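A Grip Fault on the Folding Cell, and What Was Changed Afterward

This post records a fault that occurred in February on the two-arm folding cell I maintain at Cerkby. Several readers who run similar equipment asked for a written account after I mentioned the matter briefly in my previous entry. No one was hurt. The fault nevertheless exposed a weakness in the way the cell reported its own condition, and for that reason I have treated it as a safety matter as well as a technical one.

The cell takes mixed garments and cloths from a bin, lays them out on the table, folds them, and places them in a stack. Motion planning is handled by a package we call Sivlow. Grip detection is handled by a separate module named Kaijage, which reads finger position and motor current and returns one of three states: open, closed on nothing, or closed on fabric. The two programs were written at different times and had been joined by a short piece of code that received very little review. I wrote that code, and the error described below was mine.

Shortly after 4 p.m., during a routine run, the left arm closed on a single layer of thin cloth near the edge of the table and began its lift. Kaijage reported "closed on fabric," which was correct. Partway through the lift the cloth slipped out. The module changed its report to "closed on nothing," which was also correct. Sivlow did not act on the change. It continued the planned motion, handed an item that was no longer there to the right arm, and directed the right arm to close on the place where the item should have been. The fingers of the two grippers met at moderate speed. Neither controller stopped on contact. The run ended when I pressed the emergency stop, by which time the right wrist had been pushed out of alignment and one finger mount had loosened.
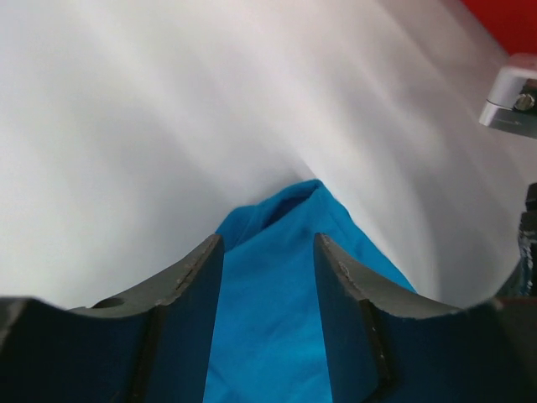 Slip detection depends on how much fabric lies between the fingers at the start of a lift. Our grip threshold had been set using thick towels, and it was too forgiving for thin material. A grasp such as the one on the blue cloth, where the fabric is gathered into a peak and fills the space between the fingertips, gives the module a good deal to measure. A single layer caught near the tips gives it very little, and the reading sits so close to the limit that small changes in motor current can move it from one state to the other. The nicks and pale flecks on the finger rims are a related concern, and I now include the rims in the inspection list, as a rough edge may hold a thin cloth for a moment and then release it.

The cause of the missed report was found the following morning. My joining code read the grip state once, at the start of each motion, and stored the answer until the motion was complete. On a short move the delay was too small to notice. On a long lift followed by a handover, the stored answer could be 6 seconds old by the time it was used. In the logs for that run, the state changed well before the right arm started to close. The information needed to prevent the collision was present in the system and was not consulted.

A second failure concerned the contact limits. Both arms are supposed to stop when they meet unexpected resistance. The limit had been raised to 35 newtons during earlier work with heavy bedding, when the lower value caused frequent stops, and it was never set back. There was no written record of the change apart from a line in my own notebook. I consider this the more serious of the two findings. A software error of the first kind will occur from time to time in any cell that is still being developed, and the contact limit exists to contain it.

The following changes have been made.

Grip state is now read continuously during every motion. If the state changes from "closed on fabric" to anything else, the arm pauses where it is and the handover is canceled.

The contact limit has been returned to 15 newtons for all fabrics. Any increase must be entered in the configuration file with a reason and an end date, and the cell will refuse to start once that date has passed.

The right arm may not enter the handover zone until the left arm has confirmed its grip a second time, at rest.

The emergency stop has been moved to the front corner of the operator's side. It had been mounted behind the enclosure, and reaching it took longer than it should have. 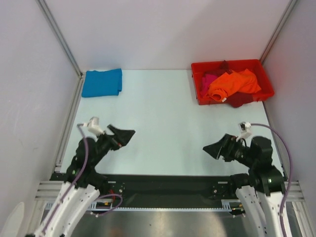

Restart checks were carried out at reduced speed, and they follow a fixed order that I intend to keep. The arms are first exercised without any load. Only after that are they allowed near fabric, beginning with simple flat items and leaving the mixed bin until the end. The table must be clear in the middle before each trial, with finished work kept well back, as the folded blue cloth is in the far left corner. The bin requires separate attention. Soft items settle over its rim, and the maroon fabric hanging over the near side is typical of what the planner must deal with: an item that is partly inside the bin and partly outside it, and tangled with whatever lies on top. Before the fault, Sivlow treated everything beyond the rim as free space. It now keeps the arm higher on approach and comes down only over the item it has selected.

Replacement parts for the loosened mount were ordered through Miltton and fitted without difficulty. Wrist alignment took considerably longer. The first calibration appeared acceptable but drifted after a warm-up period, and I repeated the procedure with the arm at working temperature. Anyone recovering from a similar collision would be well advised to run the arm for a while before trusting the numbers.

Two questions remain open. The first is whether the pause on grip loss makes the cell too slow for ordinary use, since thin cloths still produce occasional false reports. The second is whether motor current is a suitable signal for this purpose at all. I have a set of fingertip pressure sensors on the bench and expect to test them on the left gripper first. The results will be posted when the testing is complete, together with the revised joining code.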